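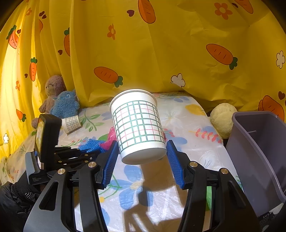
Catherine had said from the beginning that the water at Prinden tasted like any other water, and she said it again on the porch, to whoever was listening. Clementina Fonseca wasn't. She had driven 135 miles for that water and she meant to feel something.

"It's from under the hill," she said. "It's been down there since before people."

"So has the hill," said Catherine McIver.

The man from the spring house had a speech he gave every hour. His aunt had been cured of a bad hip. A dog in Clileck had gotten its sight back. Catherine asked which eye. He said both, and then he said he'd have to check.

A bottle was 15 dollars, or you could take 4 for the price of 3, and Clementina took the 4. She drank one standing up, with her eyes shut, while the trucks went by on the Prosser road.

"Well?" said Catherine.

"It takes until evening."

"Who told you that?"

"It's on the label."

Catherine read the label. It did say evening. It didn't say which one. She had been married to a salesman for six years and knew good work when she saw it.

They drove home with the windows down. Past the grain elevator Clementina began to hum, something slow from church, and she moved her bad shoulder in a circle, then the other way. It used to stick. Catherine kept her eyes on the road and waited for it to stick.

"Give me one of those," she said after a while.

"You don't believe in it."

"I'm thirsty," said Catherine, and held out her hand.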